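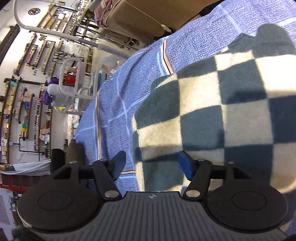

Blue-tipped jaws on the checked fleece, blue towel underneath.

Let the slow ones in

Writing this quickly, between two other things, so forgive the state of it. I've an opinion about how we teach robots to handle cloth and it's been sitting on my chest for weeks.

The opinion. We throw away the wrong demonstrations. We keep the quick smooth ones and bin the ones where a person had to stop, have another go at the corner, tug, let go, regrip. Then we put the thing in front of a fleece blanket and wonder why it folds air.

I do the checking for a small outfit in Urkside. Bolura, the hand-held side of it. People take a gripper out by the handle, into a shop or a back room, and fold and stack and sort with it, squeezing the jaws open and shut themselves. The recording comes back to me. I watch it and say yes or no. That's the job, yes or no, all day, with tea.

Last batch I had 829 recordings. I was told to aim for the clean ones, and the clean ones came to 504. I signed that off. Nobody twisted my arm. I'm arguing against my own spreadsheet here.

So what was in the rest. Some real rubbish, obviously. Jaws pointing at the floor for the whole length of it. Someone answering a phone. Those can go, no tears. But there was a big lump in the middle that was just people having a normal time with cloth. Fleece especially. It's thick, it squashes, the jaws shut on it and you think you've got the top layer and you've got two, or you've got a pinch of fluff and it slides out again. A person feels that and goes back. Takes another bite further in. Every one of those was a "fail" on my sheet, there's a box for it, "regrasp", tick it and the clip drops to the bottom pile.

Mad, when you say it out loud. The regrasp is the skill.

Think about learning to drive, or to ice a cake, or whatever you learned as a grown-up from another grown-up. The bit you remember is the bit where it went wrong and they showed you how to get out of it. Steer into it. Scrape it off, dip the knife, start from the middle. Someone doing it perfectly beside you is nice to watch and you go home with very little.

The counter argument, and I'll be fair to it as it's Halima Okonkwo's and she's usually right. Halima runs the training side. Her line is that the machine copies what it's shown, all of it, dithering included. Show it a person hovering over a towel wondering what to do and you'll get a robot that hovers over a towel. She's seen it. So have I, there's a clip of ours hovering over a pillowcase for so long that somebody walked off and made toast. Fair. Hovering is a bad lesson. I'd cut hovering tomorrow.

But hovering and recovering are two different things and we've got them in the same pile. One is a person with no plan. The other is a person whose plan hit a bit of fluff. You can tell them apart by watching, takes seconds, it just needs someone to be asked. At the moment the sheet asks "smooth, y/n". It should ask "did they sort it out, y/n". One changed column. I've said this in two meetings.

Next thing. Who's holding it.

We get a lot of our recordings from the same handful of people, the quick ones. Paid per accepted clip, so of course they're quick. They are brilliant, I'm not having a go. But they've all ended up folding the same way, half, half, third, pat. It's a house style by now. And it's a style for getting past me! They've learned what I tick. I've trained them and they've trained the robot and round it goes.

Then there's Jummai Ogunleye, who came to us from Jaiswal's, the drapers, where she'd been behind the counter for donkey's years. First week her acceptance was terrible. 77 clips and I turned down most of them. Too slow, touches the cloth too much, changes her mind about which edge to take. I had her down as someone who wouldn't last.

Went back and watched them again properly in the evening, no sheet. She isn't changing her mind. She lifts an edge a little, sees how the weight hangs, puts it back and takes it somewhere else. She's finding the grain, or the heavy side, I don't know the word for it. Then the fold goes down and it stays down. The quick ones' folds spring open on fleece, you can see it happening at the end of the clip just before they stop recording. Hers don't. And I'd marked hers no and theirs yes.

Felt sick about it, a bit. Mostly felt stupid.

You could say well, one person, one week. Yes. It's an essay, have a word with someone else for the proof. But I'd put money on there being a Jummai in every one of these projects, someone who knows the stuff with their hands, scoring badly on a sheet written by someone who knows sheets.

Pay, then. If you pay per accepted clip and accepted means smooth, you're paying people to avoid the hard cloth. They pick the tea towel over the blanket every time, I would. Pay by the hour. It costs more, the manager's face does a thing when you say it, but we're going to pay for the blanket sooner or later and it's cheaper now. By July we've to have the bedding set finished and at the moment "bedding" is looking an awful lot like pillowcases.

And place. This one I'm on the winning side of, for once, so quickly. There was talk of doing it all on a bare white table, one lamp, no clutter. It's easier to label, everyone agrees about that. I'm glad it was dropped. Cloth in real life lives on other cloth. Blanket on a towel, towel on something else, a box behind with some fabric slung over the end, shelves of stock going off down the back. Where does the blanket stop and the towel begin? That's half the question for the machine, and on a bare white table you've answered it for them. Give me the shop. Give me colours and packets and stripes and bad shadows. If the jaws can find the edge of a checked fleece with all that going on, they'll manage the white table in their sleep.

Same again with the joystick crowd, before anyone writes in. We've a remote set-up as well, the Cukolora arm, you sit at a desk with two handles and it does what you do, a beat late. Good kit. I like it. But people behave differently at it. They get careful in an odd way, like someone carrying a full cup across a cream carpet. With the thing in your own hand you feel the fleece give through the handle, and you respond to it before you've thought. At the desk you get what the screen gives you. Jummai hated it. Said it was like folding with somebody elses arms. I wouldn't scrap it, it's the only way to show certain jobs, the high shelves for one. I'd just want the two kept apart when we judge them, and not have hand-held clips marked down for looking "less controlled" than the desk ones. They look less controlled becuase a person was feeling something.

What I'd do, if it was mine to do, which it isn't. Change the column. Hourly pay. Every new person gets a full week with nothing rejected except the real rubbish, and somebody who knows cloth watches that week, as well as somebody who knows sheets. Go back to the bottom pile and pull out the recoveries. I reckon there's up to 200 worth having in there and they're already paid for, or should have been, which is another row.

Halima has said she'll try the recoveries in a seperate run and see what comes out. That's decent of her. She also said I've gone soft on one person's folding, and maybe. I've been doing it Jummai's way at home, lift, look, put back, and the airing cupboard door shuts now. My sister asked what had happened to it.

If the run comes back worse I'll say so here, same length, same bad typing. If it comes back better I want the column changed by the end of that day and I want Jummai's first week put back in with the rest, and paid.

Got to go, there's a fresh batch in and most of it is towels.

13th June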